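**Jadska program update, July**

1/ The Grukby team has completed the first round of demonstrations for the shelf-placement task. 785 episodes have been recorded and 9 operators took part.

2/ Each episode is reviewed before it enters the training set. Failed attempts are kept and labeled – the model is expected to learn from recoveries as well.

3/ Of the episodes reviewed to date, 128 were returned for relabeling. Most had an incorrect start marker.

4/ The second round adds drinkware in mixed colors. An orange mug on the tabletop, with a green tumbler and an amber mug on the shelf: 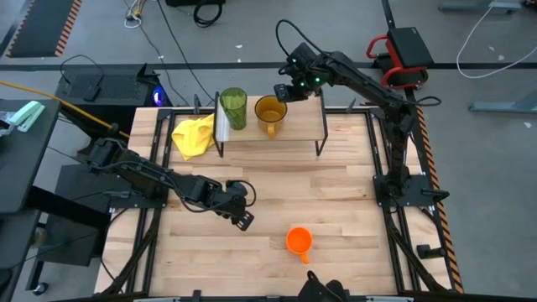 Natalie Bellamy asks whether the returned episodes will be released with the rest, and whether both sets of labels will be kept.

5/ They will. The original and corrected labels will be published together. The second round is planned at 260 episodes.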